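Forum > Small Kitchens > Moving and Living Abroad
Thread: Which appliances are worth carrying when you move countries?

wiroj_h
Hello all. In September I move from Osaka back to Chiang Mai after several years, and I must decide what to do with my kitchen things. The shipping company, Bulix, charges by volume, and they quoted me 440 dollars for the smallest share of a container. I have a rice cooker, a microwave, a hand blender, a kettle and a small toaster oven. All of them were bought in Japan, so they are for 100 volts. At home we have 220.

My question is simple. Is it reasonable to bring any of them and use a transformer? My wife says to sell everything. I am attached to the rice cooker, I admit it.

-- Wiroj Hemmin

kimico_fan
Sell everything. Your wife is right. A transformer that is strong enough for a toaster oven weighs as much as the toaster oven, it hums, and it takes space on the counter. I did it once with a bread machine and I gave up after two months.

Yichen_L
I agree for the heating appliances but not for all. Please look at the label on the bottom or the back of each one. If it says 100-240V, you need only a plug adapter. If it says only 100V, you need the transformer, and then you must compare the watts. Choose a transformer with a good margin over the number on the label.

The microwave is a special case. Many of them in Japan are made for one frequency, 50 Hz in the east or 60 Hz in the west. Osaka is 60, Thailand is 50. A transformer changes the voltage but it does not change the frequency. Some models accept both and some do not, so the label must say it clearly.

wiroj_h
Thank you, Yichen. I looked now. The rice cooker says 100V, 50-60Hz. The microwave says 100V, 60Hz only. The blender and the kettle are 100V too. So nothing is 100-240.

jamshid_z
Then leave the microwave, there is nothing to discuss. The rice cooker is possible. I carried mine from Nagoya to Tashkent, and it has worked every day with a transformer that I keep under the sink. My mother learned the buttons in one evening although she does not read one word of Japanese.

precious_nel
Can I ask about this part, the buttons? I am moving in the other direction, from Durban to Kobe, and the apartment comes furnished. I worry more about reading things than about voltage. Is it hard?

Yichen_L
Not very hard. You learn perhaps ten characters and they are the same on most machines. I collected the most useful ones on my page some time ago and I copy it here, so that you do not need to open another site.

Reading kitchen appliances in Japan, part one: time and heat

The number is usually written in normal digits and only the unit is in Japanese. 秒 means second and 分 means minute. On a microwave you often find timing labels such as 10秒 and 1分, and these two words will already bring you through most lunches.

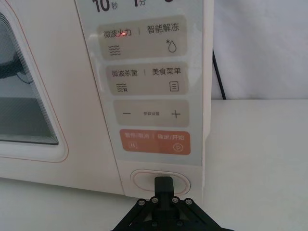
Page last changed: September, 21:40 -- by Yichen Lü

あたため means warming or reheating. It is often the largest button, and on many models you can press it alone. 解凍 means defrost. 取消 or とりけし means cancel, and it is good to learn it first. 強 is strong and 弱 is weak. On a rice cooker, 炊飯 starts the cooking and 保温 keeps the rice warm. If you see 予約, it is the timer for later, so if you press it by mistake at night your rice may be ready at a strange hour.

End of the copy. Part two is about washing machines, I can post it in the laundry section if there is interest.

precious_nel
This is so helpful, thank you! I am going to write the characters on a card and stick it on the fridge. And yes please to the washing machine part.

pichit
Small correction. You say あたため can be pressed alone. On my old one I had to choose the power first, and then the time. The cheap models have only a dial. So I would not promise this to a beginner.

Yichen_L
I wrote "on many models". But you are right that the cheap ones are different. I will add one sentence about the dial.

pichit
Fair enough. I only say it because I stood in front of mine with a cold curry for a long time in my first week.

kimico_fan
Back to the question. Wiroj, what is the rice cooker worth? If it is a basic one, you can buy the same thing at home in 220V and forget about the transformer. People here become sentimental about objects and then they pay for the shipping of a heavy iron box.

wiroj_h
It is a pressure model, not basic. When it was new it was expensive for us. I found a transformer in the Zitia catalog, 2 kW. The cooker takes 941 watts by the label, so I think the margin is enough.

jamshid_z
More than enough. Mine is smaller and does not become warm. Buy one with a fuse that you can change yourself. And take the inner pot in your hand luggage! The coating is scratched easily, and a new pot is difficult to find outside Japan.

kimico_fan
I still think it is a lot of trouble for rice.

pichit
You do not eat rice every day, I suppose.

kimico_fan
I do, from an ordinary pot with a lid. It takes 20 minutes and it works at any voltage.

precious_nel
My grandmother would agree with you -- but she would not let anybody else touch the pot.

wiroj_h
Thank you, everyone. I decided like this. The microwave, the kettle and the toaster oven go to the student who takes over our apartment. The blender I give to a neighbor. The rice cooker comes with me on the plane as checked baggage, in its original box, with clothes around it, and the pot in my backpack as Jamshid says. Then I do not need the container at all. The transformer I will order to my brother's address in Thepsuriya Road so that it is waiting.

Yichen_L
Good plan. Check the weight limit of the airline before you close the box, and clean the steam cap well. If it is packed damp, it smells after a few days.

jamshid_z
Write to us when the first rice is cooked.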